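3.2 Cloth handling

Both arms were built in the shared workshop at Skakosgate, from the Siu joint kit plus brackets we cut ourselves. Wiring run outside the links – quicker to fix. Each gripper carries a small sensor board in the middle of its mount. Test garment was a grey T-shirt, shown crumpled (Fig. 2).
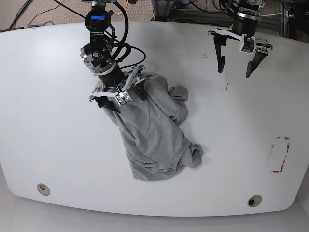

Figure 2. Right gripper closed on a fold of the shirt, left gripper open.

3.3 Trials

We ran 300 grasps in April, 22 of them thrown out for logging faults. Grip force was left the same thoughout. Flat cloth not tried yet.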